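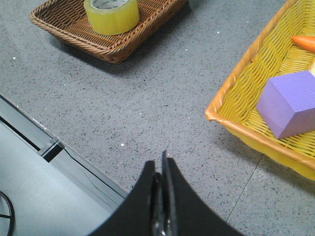
Wrist view with the fingers nearly closed. Yellow basket on the right, brown one with the tape in it at top left.

Second-year budget for the bench arm

I wrote up the first year's spending last July and said I would do the same for the second before buying anything. The plan has been through several versions since then. The ceiling is £1,000 for the year, all in, including postage and including the things I always leave off the list and then buy anyway. The arm itself is paid for and is not being replaced.

For those who haven't read the earlier post: the arm is a secondhand Bosero with the two-finger gripper, bought without its controller cabinet. I run it from a small desktop machine. The job is moving household objects from one basket to another on a stone worktop, with one camera at the wrist and one fixed. I record the runs and train on them. All the money questions below come from that one job, and someone who wants to turn screws or pour liquids will end up with a different list.

What wore out

The finger pads went first. I had budgeted for one replacement set in the first year and used three. The pads that come with the Bosero are fine on cardboard and foam and poor on anything smooth. A roll of packing tape is a good test piece for this. It is heavy for its size, the outside is slick, and the cardboard core offers a much better grip than the tape if the approach is right. If the approach is wrong the fingers skate off the outer wind and polish the pads a little more each time.

I tried Wondico pads as a substitute. They are cheaper per pair, slightly thicker, and they take a finer texture. The thickness matters more than I expected. With them on, the gripper's closed position is no longer the closed position stored in the software, and everything recorded before the change has a small offset in the finger reading. I fixed that with a correction in the loader, which took an evening. If you are going to change pads, do it between batches and write down which batch.

The second thing to go was a cable. It was a connector at the base end, failing intermittently, which cost me more in time than the cable cost in money. The arm would lose the wrist camera for a second or so at full reach to the left and then recover. I replaced the wrong cable first. The spare I had bought was for power, and the fault was in the data line. The new budget has a spare of each.

The third was a motor fuse on the second joint, which was my own fault and which I will not cost.

The fixed items

These get bought whatever else happens.

Finger pads, four sets, Wondico. I am buying them in one order because the batch I have now behaves the same from pair to pair and I don't trust the next one to.

Data cable and power cable, one spare of each, with the angled connector at the base end.

Storage. The recordings from two cameras fill a disk faster than I guessed, and I spent part of the spring deleting things I would have liked to keep. One external drive, no particular brand.

A small amount for test objects and baskets. This line is trivial in cost and I mention it only because it was missing last year. The first set of objects was whatever was in the drawers, and several of them have since gone back to being used for their real purpose. Objects that belong to the rig should stay with the rig.

The optional items

There are three of these and I can afford one and a half.

The first is a better gripper. Mösli make a parallel unit that will bolt to the Bosero wrist with an adaptor plate, and it has force readings on both fingers. The price I was quoted was £644 before the plate. It is a very good unit. I borrowed one for a short time and got 17 clean picks of the tape in a row, which I have never managed with the stock fingers. It would also take well over half the year's money, and it would make the existing recordings nearly useless, because the fingers look different from the wrist and close in a different way. I would be starting the data again from nothing.

The second is a wider lens for the wrist camera. At the moment the wrist view loses the baskets early in the approach. Near the surface, both of them run out of view, and what remains is mostly speckled stone and the fingers themselves. For the last part of the motion that is fine. For choosing which basket to go to, it leans entirely on the fixed camera. A wider lens would help with this and would cost very little, though it also means redoing the calibration and puts the same question mark over old recordings that the gripper does, in a milder form.

The third is a second fixed camera. This is the one I keep coming back to.

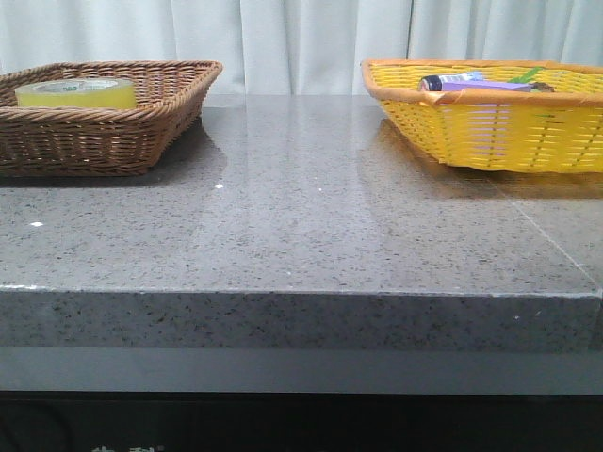 Side view of the same bench, arm out of shot.

The side view is good at telling me which basket is which and roughly where things are inside them. It is poor at depth within a basket. Looking through an open weave at something lying behind it, I can see the colour and not much of the shape, and objects that overlap from this side give me very little about which is on top. The gloss on the stone doesn't help either. There are reflections of the baskets under the baskets, and an early version of my object finder was quite happy to report a brown basket slightly below the real one. I dealt with that by masking, and the mask has to be redrawn whenever the fixed camera is knocked.

It also has both baskets running out at the sides. I could move the camera back, but then the objects shrink, and the small ones are marginal already. Moving the baskets closer together loses the clear area in the middle, which I want for setting things down when a grip needs correcting. A second camera placed higher and looking down would see into both baskets properly. I tested this with a webcam clamped to a shelf and the difference in the number of missed small objects was obvious after one session.

The camera I have in mind is the small Tritport, the version with the locking connector. It is the same sensor as my current fixed camera, which keeps the colour matching simple. The cost is moderate. The hidden part is the mounting. A clamp on a shelf is not a mount, and a mount that holds position to the degree I want, over a worktop I can't drill, means an upright with a heavy foot or something braced between the worktop and the cupboard above. I have allowed for the upright. I have also allowed for a powered hub, because the desktop runs out of bandwidth on one controller with three cameras attached and drops frames without saying so.

How the decision came out

My rule for the first year was to buy whatever fixed the most failures. I went back through the failure notes for the last two batches and sorted them. I had expected gripping to dominate, since that is what I remember. Slipped grips are noisy and annoying and I watch them happen. The notes say otherwise. The larger group is the arm going confidently to the wrong place, usually to the wrong side of an object that was partly hidden by another. Of the slips, 13 were the tape, and most of those were with pads that should have been changed already.

That points at the camera, and at changing pads on a schedule. It does not point at the gripper, much as I would like it to. The Mösli goes on the list for the third year, at which point I would want to plan the switch properly: finish a full batch with the old fingers, freeze it, change over, and record a matching batch with the same objects in the same baskets so that the two can be compared.

The lens is the half item. I will buy it, since it costs so little, and leave it in its box until the overhead camera has been running for a month. Changing both together would leave me unable to say which had helped.

Order of buying

Pads and cables first, this month. Then the drive. Then the upright and the hub, with the old webcam on the upright for a couple of weeks to settle the height and angle. The Tritport comes after that. I did it the other way round with the first fixed camera and ended up with a lens that was wrong for the only distance I could mount it at, and it has been in a drawer ever since.

What remains after all that is a contingency, which last year I set at a tenth of the total and overspent by spring. This year it is closer to a fifth. I have reduced the storage line to pay for it by buying the smaller drive and being stricter about which runs are kept. A run where the operator (me) bumped the bench does not need to be preserved in two views.

Things I have left out on purpose

Lighting. The ceiling light gives a bright patch on the stone at some times of day and I have been asked why I don't buy a proper panel. I may. For now I record at the same hours and keep the runs after 6 pm in a separate set.

A matt covering for the worktop. I tried a cloth and the fingers caught it. I tried a thin board and the baskets slid. The bare stone is a nuisance for vision and very good for everything else.

Electricity. I measured it for a week and the arm costs less to run than the desktop does. The desktop would be on anyway.

Prices for the upright are still out of date on my sheet. I have two quotes with different base weights and will update the line when I have lifted one of them.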